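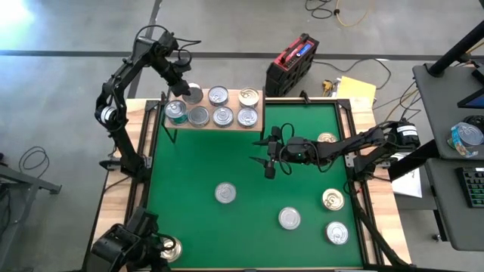

May 2023
Benedetta Grasso

I'll defend the tin to anyone. My sister says I shop like I'm expecting a siege, but a tin of chickpeas on a raised shelf is tea sorted - no soaking, no fuss, no sad bag of something green at the back of the fridge! I do wish every maker would fit a ring pull (my opener gave up in February). And please, stand them upright with the labels facing out. I've opened peaches for a curry before now, and I ate it too.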